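Section 4: Setting up your Ondia table loom for the first time

Welcome back! If you have worked through Section 3 your frame will be standing square on the table with both side pieces screwed up tight, and you are ready for the part most of our weavers enjoy best. Set aside a good part of an afternoon for it (a Thursday after lunch suits our own class very well) and do put the kettle on first.

Before you begin

Check that you have the warp beam, the cloth beam, two lease sticks, the heddle, the threading hook and the little bag of 14 warp sticks. If you bought your loom second-hand from the Stallthorpe swap shelf, the bag may be missing. Strips of stout brown paper will do just as nicely, and some of us have come to prefer them.

4.1 Fitting the beams

1. Turn the loom so that the ratchet wheels are on your right.
2. Slide the warp beam into the back slots, plain end first. It should drop in under its own weight.
3. Fit the cloth beam at the front in the same way, and rest each pawl in the teeth of its wheel.
4. Turn both handles a full turn. You ought to hear an even clicking all the way round.

Note: If the clicking stops and starts, the beam is sitting high at one end. Lift it out and try again, as forcing the handle will chew the teeth and Zaltitz no longer supply that size of wheel.

4.2 Winding the warp

5. Measure out your warp on the pegs. For the sampler scarf you will want 97 ends of the Moodley two-ply, or any wool that doesn't stretch too much.
6. Tie the cross before you take anything off the pegs. I know I go on about this, but I have unpicked enough tangles to have earned it!
7. Slip a lease stick through each side of the cross and tie the sticks together at both ends, leaving a finger's width between them.
8. Wind on slowly, laying in a warp stick at every turn of the beam. Stop when roughly 20 inches are left hanging over the front.

Caution: Keep long hair, scarves and lanyards well away from the ratchets while you wind.

4.3 Dowels and spare rods

Any straight, smooth dowel can serve as an extra lease stick or a pick-up rod. Run your fingers along the whole length before you use it, and sand back any rough place with fine paper, working with the grain. Roll it on the table as well, and if it wobbles keep it for the tomatoes.
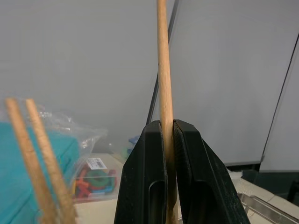 Stallthorpe Weavers' Club, Loom Loan and Repairs Team

9. Thread the heddle from the middle outwards, one end through a slot and the next through an eye.
10. Tie on to the front rod in bunches of 10, using a half bow so that you can go back and tighten them.
11. Pat the warp with a flat hand. Any soft patches want pulling up a touch before you weave your first rows.

Note: Tsutomu Yokoyama keeps the spare pawls and threading hooks in the tall cupboard. Please sign for anything you take home, and bring back the old part if you still have it.

Section 5 covers winding your shuttles and weaving the header.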